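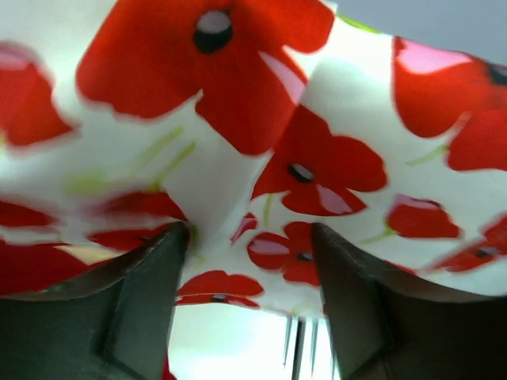 Chapter 7: Looking After a Cloth-Handling Gripper

May, by the Ellar workshop author

I learned most of what's in this chapter by getting it wrong on one machine. It's a two-finger gripper on a mid-sized arm, it lives in the folding cell at our Zunham shop, and its whole job is picking up fabric. If you've come straight from Chapter 6, where we gripped nice stiff metal blanks, you're in for a change. Metal stays where you put it. Cloth slumps, stretches, slides out sideways and hides half of itself underneath the other half!

Have a look at the poppy cloth between the fingers at the start of the chapter. The crease runs down on a diagonal toward the gap between the tips, and the flowers on both sides of it look pulled out of shape. I'm fond of patterned fabric for this kind of work (plain white would be cheaper, I know) because a print gives your eye something to measure against. A round poppy that's gone oval is telling you where the cloth is under strain. You don't need a sensor for that, just a decent view from the wrist.

7.1 The fingers first

Start every service with the fingers, before you open any software. Switch the cell to manual, lock it out, and run a clean cotton rag over each tip. If the rag snags, you've found a burr, and a burr will pull a thread sooner or later. I dress mine with very fine abrasive paper, then wipe off the dust and go over the tip again with the rag.

Next, bring the fingers together slowly on a strip of thin paper. Tug it. You want the same drag at the left side of the pads as at the right. If one side lets go early, a finger has gone out of square, and no amount of fiddling with grip force will fix it. I once spent a whole afternoon turning the force up and down on a gripper with one loose mounting screw. Check the screws.

7.2 Setting the grip

Our controller takes grip force as a plain number with no units, which I find maddening, but there you go. We run light cotton at 83 and go up to 90 for anything with a heavier weave. Those settings belong to our gripper and our pads, so please don't copy them into yours. Start low and lift a test piece. Go up one step at a time until it holds through a full move, then write the number on the card inside the cabinet door.

7.3 The log

The Prondulmont cell, our older one, has a maintenance log with 591 entries in it, and I've read every one (it was a long winter). The useful ones say what was done and what the setting was before. The useless ones say "adjusted gripper." Adjusted it how? Write your entry for the person who'll be standing there at 6 a.m. with a stopped line and a cold coffee.

We replace the pads every 365 hours of running time, worn or not. You'll work out your own interval in Exercise 7A, using the Trujillo data sheet at the back of the book.

Reader comments

threadbare_tech: The paper strip test found a crooked finger on ours in five minutes. Wish I'd read this before ordering new pads.

millside: Does the rag trick work on rubber-faced tips? Ours grab the cotton even when they're brand new.

Author: Not very well, no. For rubber I use an old nylon stocking and go by feel.

kelpie_88: Exercise 7A refers to a table on the data sheet that isn't in my printing. Anyone got it?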